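Kitchen walkthrough checklist, with my comments
Nollow rental, unit 33 - August

I do this one every turnover and I've started typing my notes right under each line so I stop losing the paper copy. OK means OK, FIX means I'm coming back with tools.

Smoke alarm, test button: OK
Loud as ever! Battery swapped in the spring, so I left it alone.

Paper goods near the cooktop: FIX
I keep going back and forth on the paper towel roll. I'd like it farther from the heat, but every other spot means drilling into tile, and I am not drilling into that green mosaic. Cardboard food boxes get the same rule from me - back of the counter is fine, next to a burner is not.
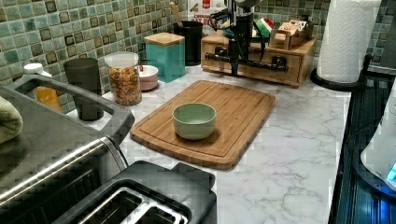

Cutting boards: OK
Check for splits and deep knife scars, and run a thumbnail down the juice groove (that's where the gunk hides). I oil the bamboo ones with the Altinell stuff and they hold up great.

Jars and canisters: OK
Lids on, no chips around the rims. Dry pasta can stay between guests as long as it's sealed. I also pull everything forward and look along the backsplash for crumbs, ants and loose grout.

Outlets, GFCI test: OK
Both trip and reset. One is a little stiff.

Hot water at the sink: FIX
Ran 7 minutes and got a bit hotter than I like. The heater dial is a Trundier and it creeps up by itself, I swear. Turn down and retest.

Wood surfaces, seams and edges: OK, watch
I go over these with a flashlight held low. Where two boards meet is where water gets in, and once a seam swells you're sanding all weekend (ask me how I know).
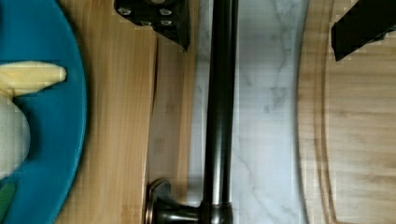

Plates and bowls: OK
Anything with a chipped rim goes in the trash, no saving it for "just cereal." Colored ones get a second look because the chips are easy to miss.

Small items within reach of kids: OK
I checked down to 13 inches off the floor as well as up on top. Drawers too, the little ones especially.

Fire extinguisher: FIX
Needle is in the green but the Alemayehu tag is past date. Call them before the next check-in.

Still to do: heater dial, towel roll, extinguisher tag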